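Die Umstellung bei Condard in Prestport begann im Juni. Bis dahin prüften 13 Leute die zurückgesandten Gehäuse von Hand, 186 Stück pro Schicht. Danach waren es 300, und am Tisch saßen noch vier.

Ich gehörte zu den vieren. Meine Stelle hieß jetzt Freigabe. Der Greifer fuhr das Gehäuse an, ich sah am Bildschirm, was die Kamera am Handgelenk sah, und drückte Grün oder Gelb. Gelb hieß: Griff wiederholen. Eine Taste für »weiß nicht« gab es nicht. Grecu, der Hersteller der Steuerung, hatte sie in der ersten Fassung gehabt und wieder entfernt.

Um 4:40 Uhr blieb Vorgang 261 stehen. Das System meldete Kontakt, Klasse unbestimmt, und wartete auf mich.
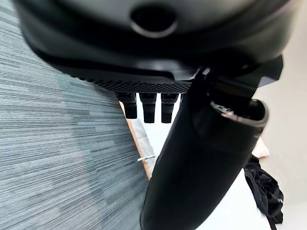
Vorgang 261, Handgelenkkamera. Finger an der Unterseite des Gehäuses, links daneben die drei Zinken.

Früher hätte ich das Teil in die Hand genommen. Man drückte mit dem Daumen gegen die Zinken und spürte, ob einer nachgab. Dafür hatte die Freigabe kein Feld. Die Kraftwerte lagen in der Toleranz, die Wartezeit lief in der Ecke mit.

Ich drückte Gelb. Der Arm setzte zurück, fuhr neu an, meldete dasselbe. Ich drückte noch einmal Gelb.

Nach der dritten Wiederholung rief die Leitstelle aus Orthorpe an und fragte, ob eine Störung vorliege. Ich sagte nein. Dann sperrte ich die Zelle, zog den rechten Handschuh aus und ging hinein – im Protokoll steht dafür »manueller Eingriff, Dauer zwei Minuten, Grund nicht angegeben«.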